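4.2 シミュレーションにおけるグリッパの比較

実機評価に先立ち、2種類の平行グリッパ(Zorau製の標準指とProllik製の細指)をシミュレータ上で比較した。アームと制御器は両条件で共通とし、指部の形状と把持力の上限だけを変更した。制御器にはLacerdaの位置制御モードを用い、力覚フィードバックは使用していない。対象作業は、小型バイアルを把持し、透明な治具のスロットへ挿入するまでの一連の動作である。作業環境の一例を図3に示す。 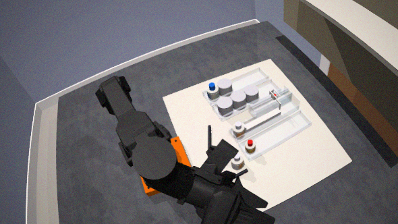 図3 バイアル操作タスクのシミュレーション環境

グリッパの評価では、把持の成否に加えて、接近時に指が周囲の治具に触れたかどうかを記録した。試行数は条件ごとに1000回とし、バイアルの初期位置と向きは毎回乱数で与えた。図3では、白いキャップのバイアルが治具から離れてマット上にあり、グリッパのすぐ右に位置している。このような配置では指の開き幅に制約が少なく、両グリッパの差は現れにくい。一方、同図の赤いキャップのバイアルのように透明なスロットに収まったものを扱う場合には、指先の厚みが接近可能な方向を左右する。そこで、以下では対象の状態を「単独」と「スロット内」に分けて集計した。

単独条件では、両グリッパの成功率に有意な差は認められなかった。スロット内条件では細指の成功率が標準指を17ポイント上回り、標準指の失敗の多くは、閉じ動作に入る前に指の側面が治具の壁に接触したものであった。ただし細指では、持ち上げの途中でバイアルが指の間で傾く例が標準指より多く見られた。接触面の幅が狭く、キャップ付近を把持したときに回転を抑えにくいことが原因と考えられる。

傾きへの対策として、把持高さを胴部側へ下げる補正をRevodbyの軌道生成器に加え、スロット内条件の細指のみ再試行した。補正後は傾きによる失敗が減少したが、下降量が大きいために治具上端との接触が新たに11件生じた。補正量と接触件数の関係は付録Bに示す。

なお、透明部材はシミュレータ上では形状が既知の剛体として扱っており、カメラによる位置推定の誤差は本節の結果に含まれない。実機ではこの誤差が加わるため、細指の優位が同じ大きさで保たれるとは限らない。カメラの配置を変えた比較は次節で述べる。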